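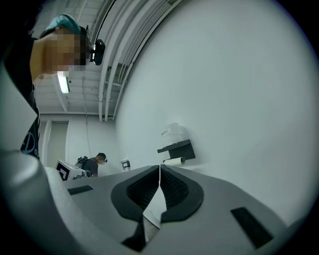 3.2 Collecting the demonstrations

We had meant to teach everything by remote control, and through January that is what we did, with an operator at the Urnodton console steering the arm and watching its camera view on a screen. It is a fine way to work if you have patience to spare. Our operators had plenty of it, bless them, but small corrections of the wrist took so long that many demonstrations ended up as a string of stops and starts, and the policy learned the stops quite as faithfully as the rest.

For the second round we moved to the hand-held gripper – the same finger shape as the one on the robot, so that whatever the camera sees near the fingertips should look familiar later on. The person giving the demonstration simply picks up the tool and does the task, at whatever pace feels natural. We asked only that each grasp be finished before the arm moved away (a habit that took some of us longer to learn than we would like to admit).

In all we kept 316 hand-held demonstrations and 156 from remote control, covering 5 household tasks. Shabani Swai looked through every one of them and set aside those in which the object was dropped or the tracking was lost. The two sets were never mixed during training, as we wanted to compare them fairly in Section 4. Figure 2 shows a hand-held session under way.

Figure 2. Collecting demonstrations with the hand-held gripper, seen from the camera on the tool.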